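5. Placing the desk and side cabinet

Before you start

The carton insert says one person can do this part in 14 minutes. We have not met that person. Get someone to help you, and clear the path from the door to the wall before either of you picks anything up.

This section covers where the Kusska desk and its side cabinet go, how to level them, and how to run the cable. Assembly of the legs is in section 3. If you skipped section 3 because the legs "looked finished," go back and check the bolts now.

You will need:
A tape measure
A pencil
The flat key from the Ultico hardware bag
A second person
A folded blanket or a flat piece of carton

Positioning the desk

1. Measure the wall and mark it lightly in pencil. Do not trust the room plan you were given. Room plans are drawn by people who forget baseboards.

2. Stand the desk on its feet where you want it. Lift it. The drawings in the older Mogensen leaflet show a smiling figure pushing the desk along with one hand, and we would like to know what floor that was.

3. Look at how far the feet reach. They are flat and easy to overlook, and they take up floor that you may have promised to something else.

4. Press down on each corner of the top in turn. If it rocks, turn the leveling screw under the nearest foot with the flat key, a quarter turn at a time.

Note: Vilhjálmur Kvaran, who wrote the first version of this guide, recommended a spirit level for step 4. Use one if you have one. Most floors will make a fool of it, and a desk that doesn't rock is good enough for writing on.

Positioning the side cabinet

5. Take the drawer out before you move the cabinet. Tape will not hold it shut, whatever the tape says on the roll.

6. Lay the blanket on the floor and slide the cabinet on it to its place by the desk leg. Turn it so that the open shelf and the drawer face the side you will reach from.

7. Check the cabinet base against the desk foot. The base must rest on the floor and never on the foot. A cabinet sitting on the foot will look fine for a day or two and then the drawer will start to bind.

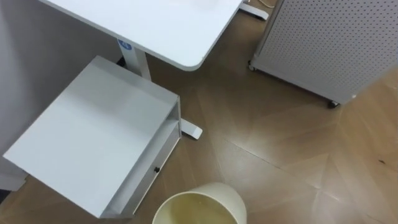

8. Put the drawer back and open it all the way, using the knob. If it catches on anything, move the cabinet and try again. Shaving down the drawer front is not a fix, and we have been asked.

CAUTION: Keep fingers out of the gap between the cabinet and the underside of the desktop while the other person is still lifting.

Running the cable

9. Lead the cable along the floor behind the desk, clear of the feet. Never pinch it under a foot, even "just for now."

10. Leave some slack at the outlet end. The adhesive clips sold as Candik part 440 are supposed to hold on any surface. They let go of our painted wall by Friday of the same week, so press one onto your own wall and wait a few days before you buy a second pack.

Cleaning and first use

11. Wipe the tops with a damp cloth and dry them. The leaflet promises a finish that "resists all household marks." Test that claim underneath, where it won't matter, before you set down a coffee cup.

12. Load the cabinet from the bottom up, heavy things in the drawer. Open the drawer slowly the first time it is full.

Note: Þröstur Thorlacius asked us to add that the leveling screws should be checked again after a month of use. On this point we agree with him. Ours had shifted by February.

If the desk still rocks after step 4, see section 7, Loose joints.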